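4.2 Gripper comparison in simulation

Earlier work on the Pusent fixture reports that soft, tapered fingers beat stiff parallel jaws on the sliding-block task. We were not convinced. The published runs changed the fingers and the wrist controller at the same time, so the gain could belong to either one. We reran the comparison in simulation with the controller held fixed and only the fingers swapped, 300 trials for each pair.

The tapered pair did come out ahead, but by 7 trials, and that margin shrank further when we moved the start pose. We would not build a purchasing decision on it. The wrist view also flatters this design: with the tips on either side of the block, an approach can look well centered when the contact model says otherwise.

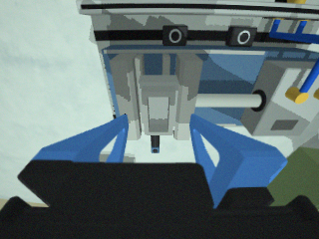

Figure 3. Wrist-camera render with the blue tapered fingers at the fixture. The tips stand apart, with the light gray sliding block between them and the black peg directly below it.

4.3 What the simulation leaves out

Friction is the weak point. Hinojosa's default contact settings were tuned on flat pads, and we found no evidence that they hold for an angled tip. Ponce and Hamada repeated the runs with a second solver and got a different ranking in two of the five start poses. Until the same fingers are tested on hardware, we treat the ranking as unsettled.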